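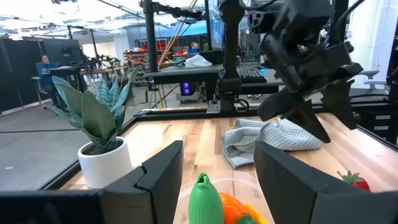
Most of us wouldn't know what a spread was if it came up on our bank statement, one respondent wrote in our October survey, and a good share of the other answers said much the same.

Student Work > Business and Finance > Term Projects
Filed under: Online trading, Consumer costs

What it costs to hold a small trading account

Our project compared the fees a beginner would pay at three online brokers: Stolora, Jollix and Quiroga. We opened a practice account with each and put through the same 30 trades, using a pretend balance of $400. We left out tax and the cost of moving money in from a bank.

Stolora charged no commission but had the widest spreads, mostly on smaller currency pairs. Jollix charged a flat fee on each trade, so it cost the most for tiny orders and the least for bigger ones. Quiroga was in the middle, with an inactivity fee that starts after 24 weeks — we found it on the second-last page of its fee schedule.

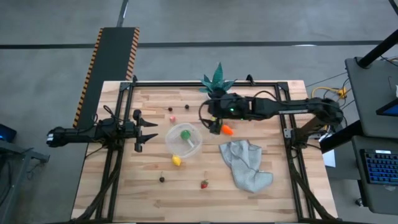
Survey results

We sent a short form to students in our faculty and got 727 replies. Few had ever traded. Those who had were asked what they checked before signing up, and the usual answer was the minimum deposit. Spreads and overnight charges were hardly mentioned. 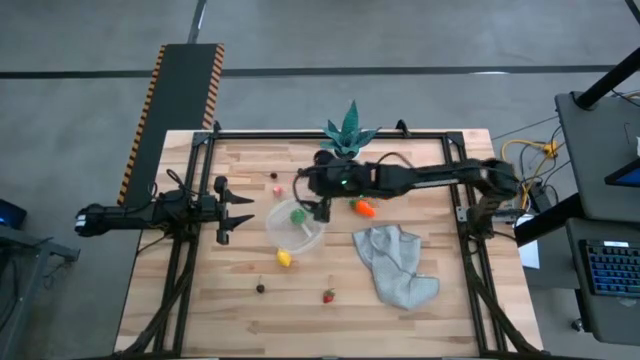

A reply from one student who had used Jollix was that the flat fee was at least easy to work out beforehand, and that he would pay a bit more for that.

We think this is fair. Our own totals for Stolora had to be redone twice because the spread moved during the day. Practice accounts may also fill orders at better prices than live ones, and we had no way to check this. The full trade log is in Appendix B.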